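4.2 Garment hanging with two arms

The second task uses the same cell as the folding experiments in Section 4.1, with the table cleared and a small clothes rack put in its place. The policy has to take a piece of cloth, get it over a wire hanger and leave the hanger on the bar. We chose it for the way the work is split between the arms. Folding can be done after a fashion with one gripper, but in our setup one arm can't hold a hanger open and drape a cloth over it at the same time.

We collected 165 demonstrations by teleoperation. Two operators shared the work, and neither was told which arm to favour. Episodes where a cloth left the table were kept as long as the operator recovered it, as we wanted the policy to see recoveries. Episodes where the rack tipped over were thrown out. The cloths differ in colour, print and stiffness, and the hangers are thin coated wire, which the depth sensor in our earlier Fodgate cell could not pick up reliably. For this reason the present policy works from colour images only.

Labelling followed the scheme proposed by Margit Backlund for the Nyberg drawer task. Each episode is divided into four phases: pick, drape, hook and release. The boundaries were marked by hand by one author and checked by another. Where the two disagreed by more than half a second, the earlier mark was used. Phase labels are not given to the policy at test time. They are used only to weight the training loss, with drape and hook counted at twice the weight of the other two phases.

We compared three policies. Sukberg is our own method, which predicts a short chunk of actions for both arms together. Ziser predicts each arm's actions separately and shares only the image features. The third is a plain behaviour cloning baseline with no chunking. All three were trained on the same data and started from the same home pose. Each was given 16 test trials, with the starting layout of cloths and hangers matched across methods from printed reference photos. A trial was stopped if either arm exceeded its torque limit or if there was no progress for two minutes.

Figure 7 shows the rack and both arms at three moments of the hanging task.
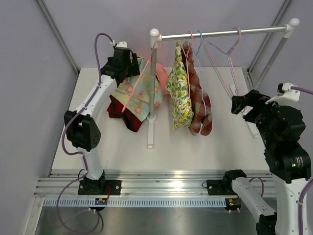
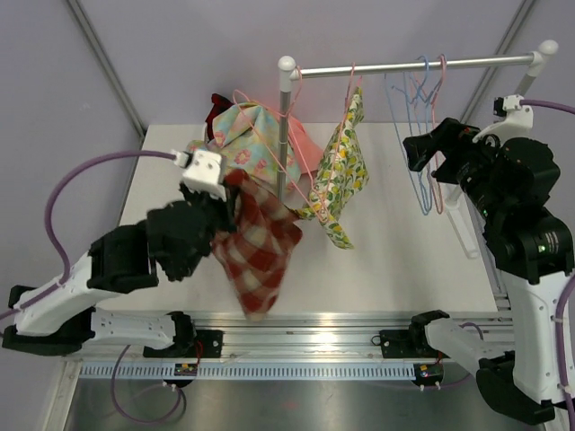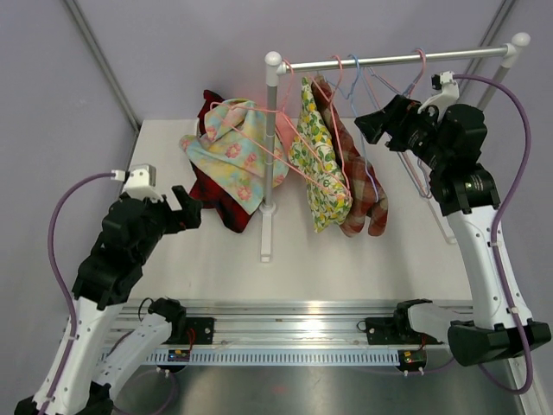 The drape phase accounts for most of the failures in all three policies. The usual fault is a cloth placed too far to one side of the hanger, so that it slides off under its own weight once the gripper opens. The plain baseline did this often and made no attempt to correct it. Ziser sometimes went back for the cloth, but the other arm had by then moved on to the hook phase and the two were out of step. With Sukberg the arms tended to wait for one another – at times for longer than a person would – and a second try at the drape was fairly common.

The hook phase fails in a different way. Wire hangers catch on each other, and a pull on one can bring its neighbour along the bar. We did not penalise this in scoring if the target hanger ended up on the bar with its cloth in place. A stricter score that also requires the other hangers to stay put would lower the results for every method, and we expect it would narrow the gap between Sukberg and Ziser.

In two of the Sukberg trials the arms touched lightly near the bar. The torque limit was not reached and both trials ran to the end. We have left them in the totals, and they are marked in the appendix table along with the operator notes.

Changing the chunk length had less effect here than it did for folding. Shorter chunks made the release smoother but gave more hesitation before the hook. Longer chunks did the reverse. We kept the length used in Section 4.1 so that the two tasks can be compared directly.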